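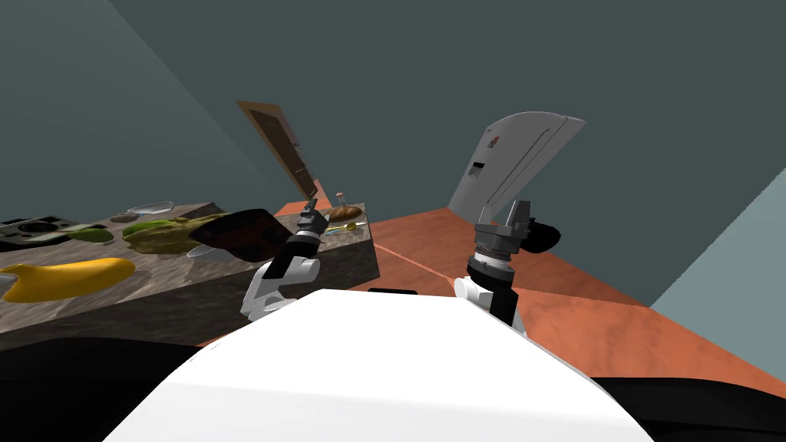 Image: Praltton Media Lab

Course Notes / Film & TV Publicity
25 Apr 2024
By Sowmya Panicker

Okay, week 7, and we're finally on the thing most of you signed up for: the on-set interview. I talked too fast on Tuesday and skipped half my own outline, so these notes fill in the gaps.

Start with what an on-set interview is for. The movie isn't finished, the trailer probably isn't cut, and the actors have been told what they can't say (usually a longer list than what they can). So you're getting mood. Who's tired, who's friends, what the lead ate in the mountains for a month. Readers love that stuff and so do I! But you need to know going in that plot is off the table, and stop burning your best minutes asking about it.

Our case for the week is Navarro, the heist comedy I worked on as a junior publicist. The lead gave 80 interviews in January, most of them by phone from the back of a van, and I listened in on nearly all of them with a notepad on my knee. By the second day I could have answered for her. How's the director? A dream. Do you do your own stunts? Some of them. Any pranks on set? One, with a goat, and she told it the same way every single time.

The reporters who got something fresh asked small questions. One guy from a regional paper wanted to know what she did between setups, and she went on for ages about learning to whistle from the sound crew. That ended up being the quote everybody else lifted.
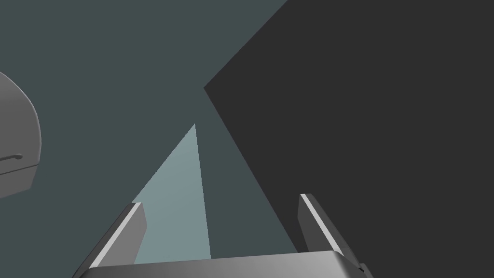

Which brings me to lifting, and I want you to be careful with it. When you see "speaking to a leading daily" in a piece, the writer didn't do the interview. Somebody else did, and the writer left out who. Please don't do this in my class. Name the outlet, link to it if you can, and keep the quote exactly as it ran. If you trim it, trim whole sentences and don't stitch the leftovers together. I've seen a perfectly nice remark about a co-star turn into a feud that way, and the publicist (me, that time) spent her weekend on the phone.

A word on embargoes, which we'll come back to. The studio in our case, Ollico, used 2 dates: one for set reports and a later one for anything about the story. Mixing them up is the easiest mistake to make. Write both at the top of your notes file before you type anything else.

Also, somebody asked after class whether it's fine to ask about an actor's wedding or new baby. My answer is still "it depends," sorry! If they've brought it up in public lately, a light question is okay, near the end. If the publicist has said no personal questions, then it's no, and sneaking it in as "so how has life changed?" fools no one in the room.

For next time: read the two Navarro set reports in the Workell folder, mark every quote you think came from somewhere else, and write down where you'd look to check it. Then draft five questions for a supporting actor, none of which mention the lead. Bring them on paper, we're swapping.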